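Print this page | E-mail this page

README - Idell open day demo recordings

Recorded at the Sedovine open day, March 19, 2024. Contact: Britt-Marie Berge.

What's in here: 433 episodes of the toy kitchen demo, one folder per episode. Joint positions, gripper state, one camera view. Visitors drove the arm with the handheld controller, staff did the rest. Driver is marked V or S in the notes column. No names kept.

Split: none. Make your own. Please don't mix the two driver types without saying so, visitor runs are a lot slower and more jerky.

Known problems
- 20 episodes have no gripper signal. Listed in missing.txt
- clocks drifted after lunch, use the frame index insted
- task text was typed in by hand on the day, spelling is all over the place
- Bravo controller runs and Vastum controller runs are in seperate folders, same format

Licence: research and teaching. Ask first for anything else. Next open day is in September, will add to this set if there's time.

Related items
Idell controller set-up notes
Sedovine open day: programme for visitors
Notes column, list of short codes
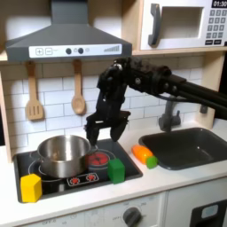

Task names follow the object first, then the place, all lower case. Short is fine. For the small items go by colour and shape, so "green cube" and "yellow hexagon", but the carrot is just "carrot". The pot is always "pot", whatever the visitor called it. "sink" means the basin, not the counter next to it. Fixes to labels welcome, send to Britt-Marie.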